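Somance Uni Sport forum > Clubs and teams > Walk-ons and first timers

Club league or rec league? Help me choose!

tamsin_rows
Apr 15, 2022
Just back from my first Grodlow Cup and I'm completely hooked! I'd never played handball before September and now I want to do it all the time. Do I try out for the club side next year or stay in rec? There are 3,768 of us on campus and it feels like half of them were in that hall shouting (I know they weren't).

leftwing9
Try out! Club training is brilliant and the coaches will teach you anything. I went in unable to catch and ended up playing nine matches.

mudandmore
Going to disagree a bit. Club is great fun but it eats your evenings, and the kit and travel come to more than 100 quid before you've touched a ball. Rec gives you the same game and you still get to eat dinner.

leftwing9
The travel is the best bit though!! Singing on the minibus to Lã, chips on the way home. You can't get that in rec.

mudandmore
You can get chips anywhere, mate.

gokard_gal
I do both, club handball and the Gokard rec night, and I love them for different reasons. Rec people will cheer for anyone, which is lovely when you're new. Don't let the varsity lot tell you it doesn't count.

tamsin_rows
Ooh, didn't know you could do both. Does the club mind?

gokard_gal
Not a bit, as long as you turn up for matches.
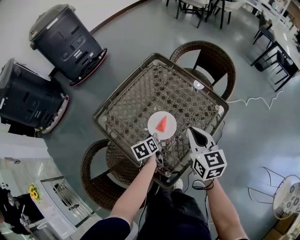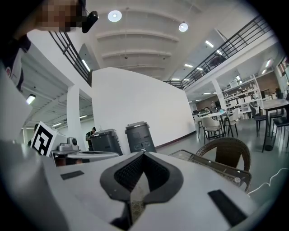
Tryouts: what to bring

leftwing9
Indoor shoes, water, and a top you don't mind getting pulled about. Come early and throw with somebody, it settles the nerves.

mudandmore
And a snack. I'm still team rec, but good luck, go and enjoy it!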